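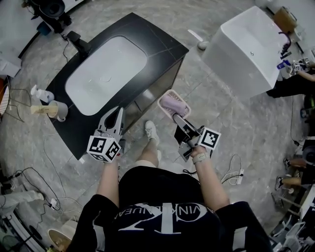

Eight Days on the Keltine Coast: New Places for Small Groups

Mar 22, 2019

Dear travelers,

We are happy to tell you that our walking tour on the Keltine coast is open again for booking. The group is still small, with a maximum of 12 guests, and we changed the route a little after the comments we received in January.

The tour begins in Drosstead, where you sleep two nights in a family hotel near the harbor. On the first morning you meet your guide, Amerley Gbeho, who has walked this coast in all kinds of weather and knows where to find the good soup. From there the path goes north over the cliffs to Beda. The longest day is 10 miles, and it has one steep part of 218 steps down to the beach. Please go slowly there, the steps are old and not all of the same height.

In Beda we now stay three nights and not two. Many guests wrote to us that they wanted more time for the islands, so there is a full free day with a boat ticket included. If the sea is too rough for the boat, Amerley will take you to the lighthouse by the inland road.

The last nights are at the Eskildsen guesthouse. Dinner is at one long table, and vegetarian guests should inform us before they travel.

The price is $2,000 per person in a shared room. It includes all breakfasts, five dinners and the transport of your luggage between the hotels. Flights are not included. Good walking shoes are necessary, and a light rain jacket also in summer.

To reserve your place, reply to this newsletter with your name and the number of guests.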